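An afternoon at the Droten open day

January 18, 2022

I went out to Droten expecting to be sold something, and for the first hour I was. There's a foyer with a feature wall, a lanyard for everybody, and a bloke with a headset mic telling us the building would change how we think about sorting. I've been sorting things in a shed since I was twelve and I'm not sure my thinking needs changing.

The place is a parts and small goods depot that also lets out bench space. It has 2,506 square metres of floor, according to the sign by the lifts, and the tour covered a good deal less than that. We started in the Drevesari room, named after a sponsor, where a wall of drawers was kept behind a rope. Every drawer was labelled in lovely grey type. I asked whether anyone opened them and was told they were "a live reference collection". Take from that what you will.

Next came the talk. It had been advertised as a hands-on session with the Vigfúsdóttir method, which boils down to putting like with like and keeping the odd bits in one bin until you know what they are. Fair enough, but my nan had that method with an ice cream container. The booklet explaining it is 39 pages and they wanted $50 for it. I read most of mine standing up at the display table and put it back.

Lunch was a sausage roll and a mandarin. No complaints about the sausage roll. The Grarnatico coffee cart had a queue from the time the doors opened, and whoever organised the day had put it right across the entrance to the toilets, so you spent a lot of time saying sorry to people. They claimed 300 visitors. I'd believe it if you counted the queue twice.

The part I'd go back for was the bench area, which got two lines on the program. Here the colour of the walls had been left alone and the money hadn't reached the tables. One had brown kraft paper laid over it and ruled into big squares with blue tape, and I liked that straight away. It's cheap, you can see where a thing is meant to sit, and when the paper gets filthy you can pull it up and start again. On it were two blue plastic bins, one with a real dog's breakfast of small coloured bits in it and the other with just three little dark cylinders.
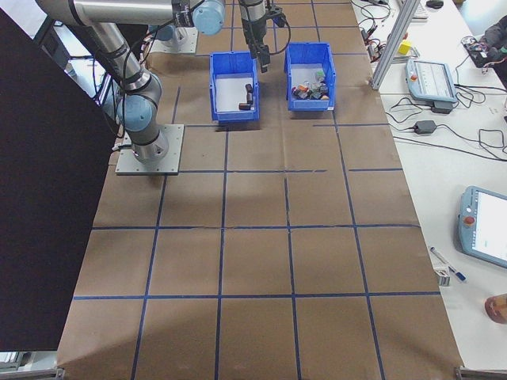
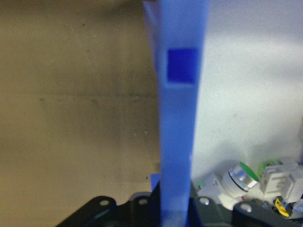
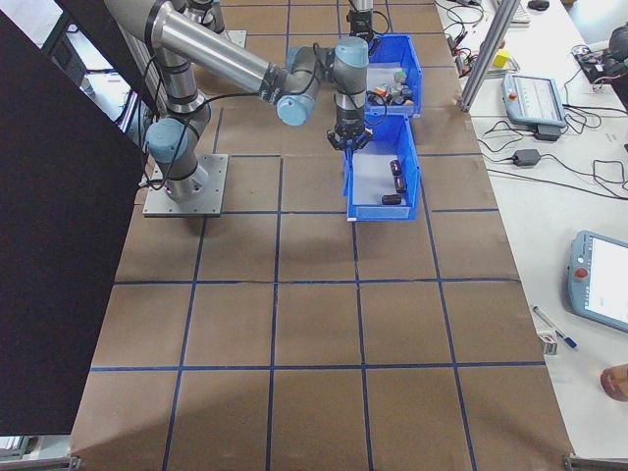 My gripe is with the bins themselves. A pale floor is a good idea for small dark parts, I'll give them that, but for mixed colours I'd want something shallower, so the pile spreads out and you aren't digging. I said so on the feedback card. I also said the grid could do with numbers on the squares, and that a visitor would learn more in ten minutes at that table than from the whole talk.

Parking was $8 for the day, cash only, and the paddock was soft at the bottom end, so get in early and stay up near the fence. Entry was free if you booked, though the booking page made me register for a newsletter I've now unsubscribed from twice. The second open day is pencilled in for August. I'll probably go, but I'll skip the foyer and eat before I leave home.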